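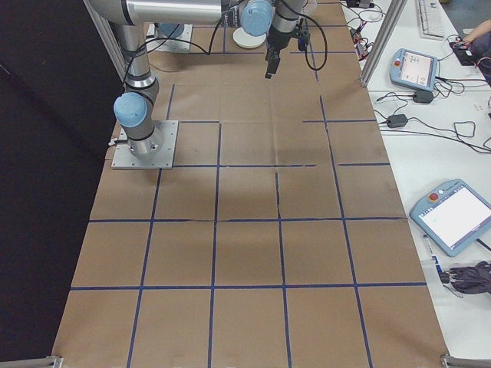
Tape grid, arm parked over the far cells. This is the whole test rig for the planner rewrite.

ok thread. I've been promising a writeup on the motion planner stuff since July and keep not doing it, so you get it in posts while a regression run is going. Typos are mine.

Background for new people: I do the planning and tooling side at Skestance. Small team. The planner is called Bronduvance, I did not name it, please stop asking. Perception is a separate service called Liew. They talk over a message bus and that's where most of this thread lives.

The job sounds dumb. Perception says "object in this cell, here's the pose." Planner goes from wherever the arm is to a spot above that pose, then down, fingers close, back up. Every cell in the grid is a region with its own name and its own stats.

Why a grid at all? Because "it fails sometimes" is a useless bug report. "It fails in the far row when coming from the near left" is a bug report I can fix before lunch.

And yes the tape is wobbly. Doesn't matter. Cell borders live in a config file, tape is for humans. The software never looks at the tape to know where it is. (It did once, old branch. Deleted with joy.)

So. The bug. Old planner would now and then pick an elbow solution that was legal but awful. Arm swings way out, big slow arc, ends up 5 cm from where it started. Everyone watching takes a step back.

Cause: we were seeding the IK from the last COMMANDED joint state instead of the last MEASURED one. Most of the time those agree. After a protective stop they really don't. So first plan after any stop was a coin flip.

One line fix. Took me most of a month to find the line.

Danish Tarar found the other half of it. The timestamps on measured state were being set when the message got read, so under load a stale state looked fresh. 60 ms old, stamped as brand new. He had a plot of it in the channel before I'd finished typing "that can't be it"

Fix there: stamp at the source, planner rejects anything too old and asks again. Retry is cheap. A plan from a wrong start state is not cheap.

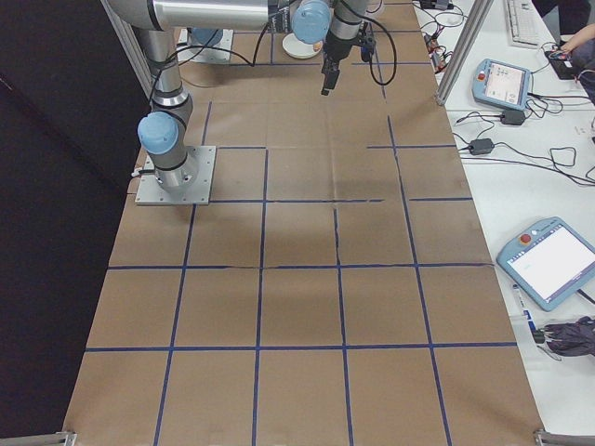
White bowl up at the far end, gripper pointing down over the paper. Bowls are Liew's least favorite thing.

About bowls. Round, so yaw means nothing, but the pose estimator HAS to output a yaw because the message type says so. It used to make one up. Different one each time it looked at the bowl.

Planner would then very faithfully rotate the wrist to match a number that was pure noise. Saw it do most of a full turn once for no reason. Cable people were not happy with me.

Now there's a symmetry flag in the object message. If it's set, planner picks whatever yaw costs the least wrist travel. Thats it. Should have been there from day one.

Putting something inside the bowl is the harder version. Segmentation wants to merge contents and rim into one blob, centroid shifts, grasp point ends up in a silly place. We now fit the rim first and treat whatever is inside as a separate child object. Works better. Not solved.

Tooling bit, for the three of you who care. I wrote a replay tool, Brovent. Records every message in and out of the planner plus the random seed. You can rerun any plan on a laptop, no arm needed, and get the same trajectory out joint for joint.

Making it bit-identical was a pain. Two threads racing to fill the collision cache - whoever got there first changed the order of candidates, which changed ties, which changed the path. Sorted the candidates before scoring. Costs almost nothing.

Current regression set: 636 recorded plans. Every merge request replays all of them. If any path gets longer than it was, the build goes yellow and a person has to look at the diff. Red if there's a collision. No arguing with red.

Planning budget is 200 ms per request. If it's over that we take best so far, if there is one, otherwise refuse and say why. "Say why" was a fight. Old version returned an empty list. Cool, thanks, empty list.

Things still bad: far corner cells near the second mounting plate. Collision model for that thing is one big fat box so the planner is scared of space that's totally free. Need a proper mesh. It's on my list under four other things.

Also bad: docs. There aren't any. There's this thread.

Regression just came back, one yellow, far row, path a bit longer than before. Going to go stare at it. More later if it's interesting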